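The Gimus Arm, Part Four: Wrist Camera, New Fingers and a Revised Bench Layout

Posted by Zoila Henao | Dec 11, 2018 | 30 comments

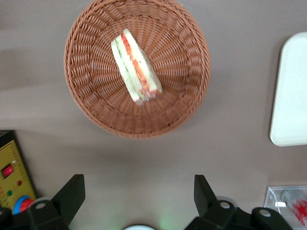
Wrist camera view over the basket, with the gripper open.

This entry continues the record of the Gimus arm, which has been under construction in the Stemau shared workshop since September. Readers who wish to follow the wiring of the base and the shoulder joint are referred to the earlier entries. The present one is concerned with the gripper, the wrist camera and the items now in use on the bench.

The first set of fingers was withdrawn last month. They were short and flat, and they met along a single line at the tips. Any soft object turned between them as soon as it left the table. The replacement pair is blocky toward the base and narrows toward the tip, and the two fingers mirror one another. Both are black, as are the brackets that carry them. The brackets were redrawn at the same time so that the fastenings could be reached from the camera side without removing the wrist plate. In the previous design a finger change required the removal of the whole hand, and the cable to the camera was damaged twice in the process.

The fingers were printed in the workshop. Four versions were produced before the fit was acceptable. The third version was sound in every respect except that the mounting holes had been drawn for the old screws, an error for which the author accepts full responsibility.

Camera placement

The camera is fixed to the wrist and looks out past the fingers. A mast at the back of the bench was tried first and gave a pleasant general view, but the forearm covered the object at the moment of closing. With the camera at the wrist, both fingertips remain in view when the gripper is open, and the distance between them can be judged against whatever lies ahead.

There is a cost. The picture is somewhat soft, and fine texture is lost. The weave of a wicker basket can still be made out, but small print cannot. The lens was adjusted by hand and secured with a drop of glue, which in hindsight was applied one evening too early. A second camera has been ordered from Rungrueang and will be fitted once a proper focusing jig has been made.

Choice of objects

Early trials used wooden blocks. Blocks are convenient, and they teach very little about a gripper intended for kitchen work. The current task is to lift a wrapped sandwich out of a round basket and set it down on a white tray with a low rim. The sandwich is a triangular one in clear plastic film, laid on its side.

Two matters deserve mention for anyone attempting the same task. The film catches the light along its edges, and the bright streaks can be mistaken for the border of the object. The gathered part of the film at one end is also a poor place to take hold. The program has therefore been changed to look for the bread and to disregard highlights beyond a set brightness. The threshold presently stands at 200 on the camera's scale. A value of 143 was used for several days and caused the program to discard the bread as well.

The basket presents its own difficulty. The sides slope and the rim is thick, so the fingers must come down well inside it before they close. The approach height has been set at 71 millimeters above the table, which clears the rim with a small allowance. An approach from the side was considered and set aside, as the basket is light and slides readily.

Drive and software

The gripper is driven by a single Flonik motor through a short linkage. The motor is quiet and has given no trouble, although the manual supplied with it describes a different connector from the one fitted. The control program runs on an old laptop. Motion is divided into small steps, and the program waits for a key press between each of them. This is slow - a full cycle can occupy most of a cup of coffee - but it allows the operator to stop before a finger meets the basket.

Current limiting on the gripper has been added since the last entry. The motor now stops closing when the load rises above a chosen level. The correct level for bread has not been established. Further trials are planned, and the results will be entered in the build log whatever they may be.

Work outstanding

The following items remain open:

- Fit soft pads to the inner faces of the fingers.
- Print a cable clip for the inside of the forearm.
- Make the focusing jig for the second camera.
- Replace the key press with a foot pedal.
- Rewrite the tray placement routine, which at present assumes that the tray is square to the bench.

Drawings of the finger and bracket will be released after the pads have been fitted, as the inner face will change slightly. Several readers have asked for them in advance. The existing files contain a number of dimensions that were corrected with sandpaper, and it would not be proper to circulate them in that condition.

Questions on the linkage may be left in the comments. Correspondence about the shoulder joint should be placed under the second entry, where the discussion of bearings is still in progress.

Print this post | E-mail this post

Shares: 71 | Comments: 30

Contact | Copyright 2018 Zoila Henao | Back to top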